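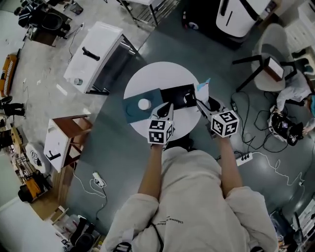

Setting up a table for the Brukum hand grippers takes longer than learning to squeeze them, and I wish I'd known that in May, when the kit landed on my porch and I cleared off the kitchen counter in a hurry and got straight to work. If you haven't met it, the Brukum is a pair of grippers you hold like a glue gun, one for each hand, and you do small chores with them so that a robot can later be taught from the recordings. Rinero rents the kit out by the month. Most of what follows I learned by doing it badly first, and the rest came from Dale Girard, who has used the pair longer than I have and has strong feelings about tables. A round one is lovely if you have it, with a plain white top and the day's things grouped on the far side, so you reach out over open space with your sleeves pushed back off your wrists. I now push mine up before I pick up anything at all, like my grandmother before she made pastry!

Getting the table ready

Wipe the top down and let it dry. Crumbs are a nuisance under a mat, and they do travel.

Put down a mat in a color that isn't the color of your table. I use a dark one on a white top. The small pale things I'm forever chasing (caps, pads, bits of cotton) show up nicely against it, to me as well as to the cameras.

A shallow black tray is worth the cupboard space. I had a perfectly good glass dish and was very attached to the idea of using it, but the jaws skidded off the rim every time and I gave in after a week. Baert sells a rubbery tray liner that can be cut with kitchen scissors. Cut it a little small, and if it curls at the corners, leave it under a heavy book overnight.

Leave a good hand's width between one thing and the next. These grippers are chunkier than your fingers, and you'll forget that right up until you knock over the thing beside the thing you wanted.

The marker cubes

Each gripper has a cube on it with black and white squares, and those squares are how the system knows where your hands are. Treat them as you would a pair of glasses. Use a soft dry cloth, never the scrubby side of the sponge, and no window spray (I did that, the print went a little gray at one corner, and Rinero charged me for a replacement). Fingerprints are fine. Butter isn't.

Before a session I turn both wrists slowly from side to side and check that a sleeve, a bracelet or a loop of cable isn't covering a cube. My cardigan was guilty more often than I'd like to say.

Picking up small, light things

Cotton swabs are my favorite practice item. They're cheap, they don't roll far, and it doesn't matter if you squash a few. Buy the kind that comes in a see-through plastic container and stand it upright on the mat with the tips facing up. A tightly packed container stays put better than a half-empty one, though that first swab is a stubborn little thing to get out. Steady the container with one gripper and come in with the other from the side, jaws barely open. Squeeze slowly, lift straight up, and count to two before you go anywhere with it.

When the container gets down to its last layer, top it up. A thin bunch leans over, and then you're fishing.

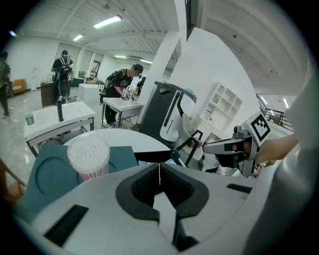

Looking after your hands and shoulders

Five minutes on and a short rest is my rhythm, and 30 minutes is my limit for one sitting. Your forearms will tell you all about it the next morning otherwise. Areeba Talpur, my neighbor and a far more patient person than I am, sits on a high stool for hers and keeps her elbows low, and she can go quite a bit longer. I like to stand and lean in. Try both before you decide. A folded towel under bare feet on a hard floor is a real kindness too.

Keep power strips off to the side of where you stand, with the cables running away from you. Masking tape holds a cable down well enough for an afternoon and peels up clean the same day, but don't leave it for a month as I did.

Is the kit worth renting?

I pay $200 a month, and Rinero credits some of that back for clips they accept. I've sent in 4,000 since I started, most of them swabs, caps and folded washcloths, and so far the credit has covered my rent with a little left for the liner and the cotton. It won't replace a job. I enjoy it the way I enjoy shelling peas.

The good: the triggers are smooth, the grips suit my smallish hands, and the jaws wipe clean in a second. The less good: the carrying case is stiff, the printed guide skips the whole business of laying out a table, and the charger wants an outlet to itself. I also tried the Kelau pair for a weekend. It's lighter and I'd happily recommend it for sore wrists, but the jaws felt mushy on anything thinner than a pencil, and I sent it back.

If you do rent, ask for the spare jaw pads when you order. They'll add them to the box if you mention it, and you'll want them by the second month.

Putting it all away

Wipe the jaws, then the handles, and leave the cubes for last with a fresh cloth. Store the grippers side by side with nothing stacked on top. I keep the mat rolled with the dark side out, and the tray goes under the sink behind the dish soap.

Page last updated 2024-07-20, with the note about the spare pads added.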